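Replicating a two-arm bag-to-basket demo from an open day: what matters most?

Posted in Automation and Robotics > Manipulation
Tags: bimanual, gripper, deformable objects, open day

drenda_bench
Member, 2 posts

I attended the Wednesday open day at the Oravec building in Trallville. Most of the stations were conventional: a palletizer, a screwdriving cell, a conveyor with a sorting arm. The one I want to ask about was the two-arm table on the upper floor. The task sheet on the wall read "Transfer groceries, bag to basket." Toy produce is in a thin plastic bag, and the two arms have to get it into a small basket with a carry handle. My group has a budget for a similar table and I would like to copy the parts that matter and skip the parts that do not.

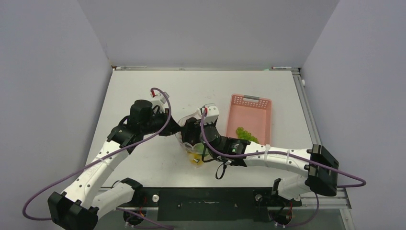
Two-arm table, both grippers at the bag. Basket on the right with the grapes in it.

My notes, in no particular order:

- White tabletop with pale panels on three sides.
- One camera on a bracket above the left wrist, and a matching bracket on the right arm.
- Cables run outside the arms, held to the left forearm with a tie. There is a lot of slack at the elbows.
- Two-finger grippers, black. I did not get a part number.

The host gave the training set as 3469 episodes across all tasks, of which 667 were bag tasks. She did not give a success rate and I did not think to ask for one before the group moved on.

What I need to know:

First, is the bag the hard part, or the basket? Our plan was to begin with rigid items in an open tray and add the bag later. If the bag is a separate problem, I would budget for it separately.

Second, is the external cable routing deliberate? It looks untidy, but the people who built this table are not beginners.

Third, can the wrist cameras do the job alone? We have a fixed camera over the bench already, but it is old and I would prefer not to support it.

I have read the Pristik thread on gripper selection. It covers force and stroke and says nothing on thin film.

14 replies hidden by filter. Showing highest rated.

torque_and_tea
Regular contributor
Marked as helpful by the original poster

Taking your points in order.

The bag is the hard part. A rigid item has one shape. A film bag has a different shape every time it is touched, and the rim folds in on itself as soon as one side is released. The usual division of labor is for one arm to hold the rim while the other reaches inside. Both arms then work in a very small volume, and your motion limits have to allow for that. Budget for it separately. In our lab the bag took longer to get working than every rigid task combined.

Also note that film is translucent. You can partly see the items through it, and a vision model can mistake an item behind the film for one it can reach directly. Vary the bags in your training data. If you train on one brand of bag you will get a system that works on one brand of bag.

The handle is a smaller problem but worth practicing on its own. I was at the same open day, in the afternoon group, and took this from the wrist camera view:

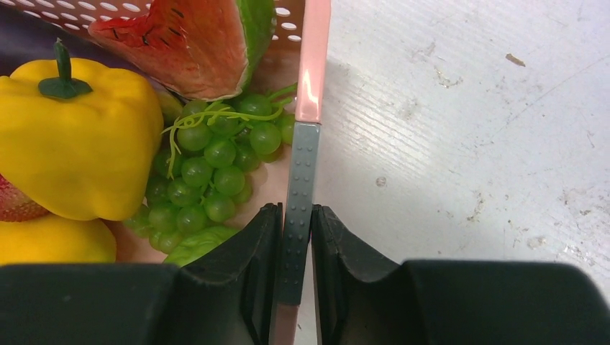
Wrist camera view, basket handle between the fingers.

The handle has a dotted gray grip section on pink plastic, and the plastic part is glossy. Consider where you want the fingers to close. I would choose the grip section. Smooth plastic lets the basket swing if it is lifted away from its balance point, and a full basket puts that point somewhere different from an empty one.

On cables: external routing is common on research arms. You can inspect it, and you can replace a cable without opening the arm. Leave enough slack for the full range of each joint, then move every joint to both ends by hand with the power off and watch the loops. Check for snagging where the cable passes the elbow. If it catches on anything there, move the tie before you do anything else.

On cameras: keep the fixed one, or replace it. A wrist camera is good for the last stretch before contact. Once the fingers are around something, they take up a large part of the view. In the picture they fill the bottom of it, and a lettuce leaf or whatever the green piece is sits half hidden behind one of them. The far side of the table is outside the view altogether. A fixed view gives you the position of both arms relative to the bag, and you will want it for reviewing failures even if the policy does not use it.

benchnotes_oravec
Contributor

Agree with most of the above. One correction and some additions.

I would not put the bag off until later. If your final task includes the bag, collect bag episodes from the first week, even bad ones. We began with a tray, as you propose, and the operators developed habits that did not carry over. They approached from straight above every time, which works for a tray and collapses a bag.

Our first useful result came at 100 episodes of one motion only: hold the rim, open the bag, stop. No items were moved. After that we added a single item, then mixed items. Soft items with stems and tendrils, such as the toy grapes, were slower than round ones. The stems catch on the film.

Table surface: a white top shows every scuff, and ours did within a month. It did not affect results in any way we could measure. Clean it, but do not replace it over marks.

Lighting matters more. Film and glossy plastic both give bright highlights that move with the camera. Use diffuse light and do not place a lamp directly over the basket.

For your budget, list spare cables, spare finger pads and a large supply of bags as consumables. Drenda Supply carries the bags in bulk. Ask for mixed thickness.

robo_dad_trallville
New member

Went to this with my kids. They liked the palletizer more. Can't help with the cameras, but the host said there is another open day in January and you can email questions ahead of time. I would ask for the success rate that way.

drenda_bench
Member, 2 posts

Thank you. I will keep the fixed camera and start with the rim motion. The success rate question is sent. I will post the reply in this thread when it arrives.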